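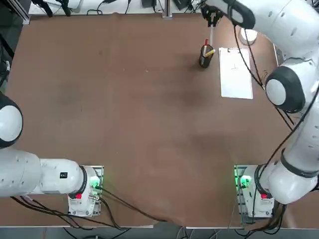
Base de montaje Votari para células de dos brazos: valoración tras un periodo de uso

El laboratorio de automatización del Instituto Bortolotti incorporó en febrero el juego de montaje Votari, compuesto por placas metálicas, tornillería, una cubierta para la mesa y accesorios de sujeción. La presente reseña recoge la experiencia del servicio técnico y se dirige a centros que estudien una compra semejante.

Instalación. Cada brazo se atornilla a su propia placa y esta se fija al borde de la mesa más próximo al operador. El manual, redactado en inglés, es correcto, aunque omite el par de apriete de los tornillos posteriores. El distribuidor, Brollitz, facilitó el dato por escrito dos jornadas después de la consulta. La nivelación exige paciencia: las cuñas suministradas son demasiado gruesas y fue preciso sustituirlas.

Acceso. Con las bases en el borde delantero, el piloto verde y el pulsador rojo de cada una quedan a la vista y al alcance de la mano. Es el aspecto mejor resuelto del conjunto.

Cubierta. La lámina marrón mate evita reflejos molestos, pero se mancha con facilidad y tiende a arrugarse en el borde delantero. El servicio la tensa de nuevo en cada revisión. Una pestaña rígida habría resuelto el problema.

Cableado. Constituye el punto débil. El juego no incluye canaleta y los cables negros cuelgan por delante de la mesa o discurren sueltos a lo largo del brazo. Sille Mikkelsen, responsable de mantenimiento, ha solicitado bridas de velcro y un pasacables lateral – ambos se venden aparte.

Mantenimiento. Se revisa el apriete de las placas cada 200 horas de funcionamiento y se comprueba la posición de referencia de ambos brazos. A las 1.090 horas no se había registrado holgura en ninguna de las dos bases. Para la comprobación de la pinza se emplean objetos corrientes de escritorio, entre ellos un portalápices cilíndrico y una hoja de papel con su clip.

Valoración. Producto sólido, de montaje algo laborioso y con carencias evidentes en la gestión de cables. Se recomienda para instalaciones fijas; quien deba trasladar la célula con frecuencia hará bien en examinar otras opciones.

Fanni Takács
Servicio técnico, 25 de septiembre de 2021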